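Which gripper for the little lab bench? Our spring project, written up

So, the write-up. Bořivoj and I were given the simulated lab bench for our second module and told to pick a question we could answer before the end of March. Ours was simple: if you want one arm to tidy pipette-tip racks and trays into bins, do you fit the Drelton gripper model (short stroke, stiff, quick) or the Kuner one (longer stroke, a bit lazy)? I wanted to do cameras as well, and we did in the end, sort of, but I'll get to that.

The bench came to us half built. The group before us had used it for something with liquid handling, so we kept their racks and the blue mat and spent the first afternoon just learning where everything was. The bins are labelled W1 and W2, and all our scripts use those names too. I mixed them up more than once in the early code (sorry, Bořivoj!).
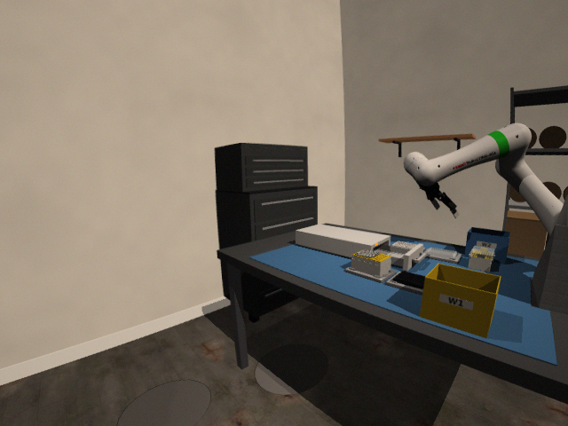 Iveta Ševčík read our first draft and wanted to know why we hadn't weighted the racks properly, because a rack full of tips behaves nothing like an empty one, and a gripper that wins on empty racks might well lose on full ones. She also thought our friction values were far too kind.

She was right on both counts, and it cost us a week. We had left the rack mass at whatever the model shipped with. We changed it to 65 grams for a part-filled rack and 175 for a full one, lowered the friction, and threw away every result up to then. That hurt a bit. The new numbers were much less flattering to the Drelton model, which had been squeezing its way through everything on grip force alone.

For each gripper we then ran 200 picks with the same controller settings and the same start positions, shuffled by a fixed seed so neither of them got the easy ones. The Kuner model dropped fewer full racks. The Drelton was faster on every single tray, and on the shallow ones it was lovely to watch, straight down and away. Where it struggled was the approach: it has so little room to open that if the pose estimate was a few millimetres out, one finger landed on the rim and the whole thing stopped with a contact fault.

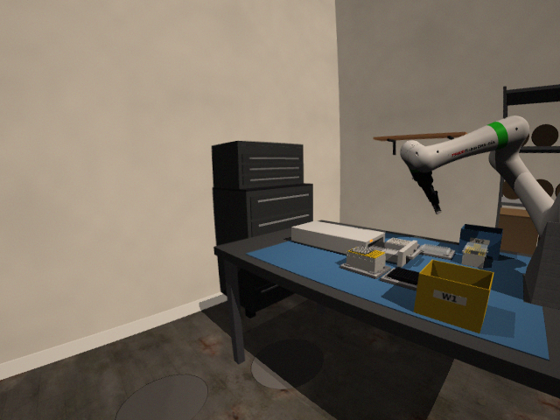
Fig. 2. Fingers close together, above the small white benchtop device.

That brings me to cameras. We started with just the one view from the side of the room, which is nice for showing people but pretty hopeless for judging depth near the bins. The arm gets in its own way too. Bořivoj suggested a second view from high up behind the arm, looking down over the mat, and I moaned about it because it meant redoing the calibration (I was wrong, it took an evening). With both views the rim faults went down for both grippers, more so for the Drelton.

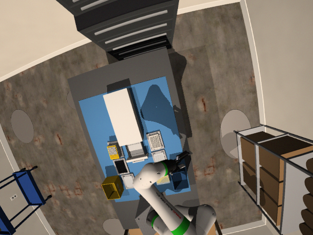 Fig. 3. The bench from the high view, gripper over the dark blue bin.

We capped each run at up to 2000 simulation steps, and I'd make that longer next time. A few Kuner runs were still closing on the rack when the cap hit, and we had to count them as failures, which feels harsh. I'd also log finger forces from day one. We bolted that on late and only have it for the second half of the runs, so there's no force chart in this report even though I promised one in the proposal.

If you made me choose today, I'd fit the Kuner for full racks and live with the slower trays. Bořivoj would still take the Drelton and spend the effort on better pose estimates, and we've agreed to leave both opinions in. The scripts and the seed file are in the Grundard folder on the course drive, and the older liquid-handling code is in there too, under Kratochvíl, so please don't overwrite it!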